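Tabletop (furniture)

A tabletop is the flat upper part of a table, carried by legs, a pedestal, trestles or a frame. It takes the load placed on the table and receives most of the wear. In furniture manufacture the top is often produced separately from the base and joined to it at final assembly.

Construction

Solid wood tops are made by gluing boards edge to edge. Wood swells and shrinks across the grain with changes in humidity, so a solid top is fixed to its frame with slotted screws, buttons or clips that allow it to move. Panel tops use a manufactured core under a veneer, laminate or paint film and are much more stable. A panel covered on one side only tends to bow, and makers apply a backing layer underneath to balance it.

Edges may be left square, rounded, beveled or covered with a strip. Bare edges are the usual point of entry for water.

Finish

Finishes are graded by gloss, measured as the share of light reflected at a fixed angle. A matte finish scatters light and hides fine scratches, while a glossy finish is easier to wipe clean. Texture may come from the material, from sanding, or from a pattern pressed into the surface layer.
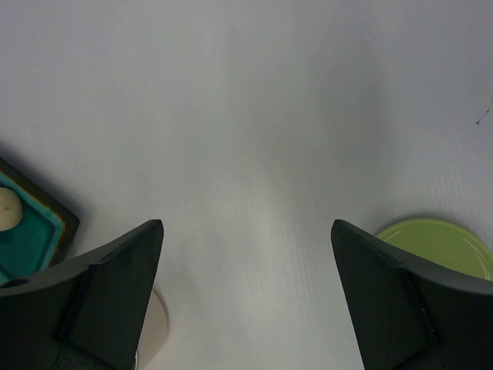

Matte white tabletop with faint linear texture.

The Rorkholm works, which supplied school and canteen furniture, tested its painted tops by rubbing a weighted felt pad over each sample for 300 cycles. Samples that changed by more than 9 gloss units were rejected. The method was described by Lucie Poirier in a trade manual and later adopted by the Fehr workshop.

Dining use

The height and depth of a dining top depend on how food is served and on the utensils in use. Where dishes are shared, the center of the top must be within reach of every seat. Round tops meet this condition more easily than long rectangular ones. 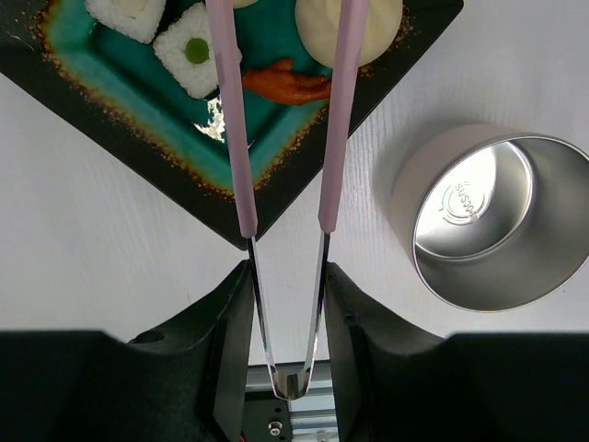 Pink chopsticks joined by a metal spring clip.

Jaruwan Kaewkla's survey of restaurant furniture in Vistomberg covered 61 tables, of which 20 had a rotating center section.

Reflection and glare

Glare from a tabletop depends on the position of the lamp, the position of the viewer and the gloss of the surface.
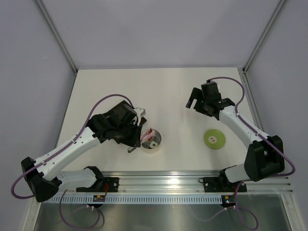
Color and gloss are independent properties, and a pale top does not necessarily produce glare. Light colors reflect more light in total, but a dull surface spreads it in all directions. Polished metal behaves differently: the strip of stainless steel in front of the matte white top carries blurred reflections of the purple cables hanging over it. Drafting tables are normally given a dull finish for this reason.

Care
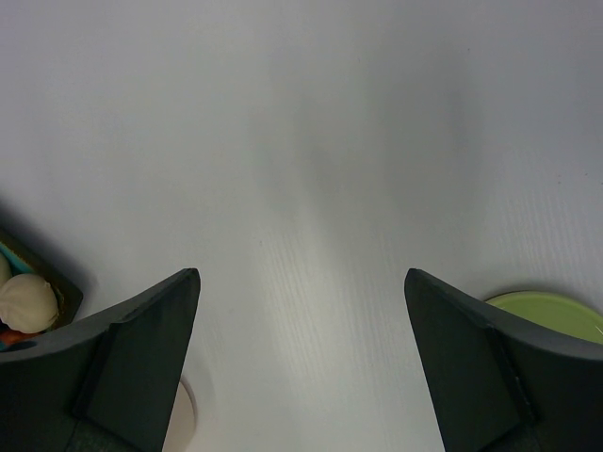
Why does a matte top become shiny in places?
Repeated rubbing flattens the fine high points of the surface, and the worn area then reflects light more evenly than the rest. Abrasive cleaners speed up the change.

See also: Countertop; Drop-leaf table; Trestle table; Veneer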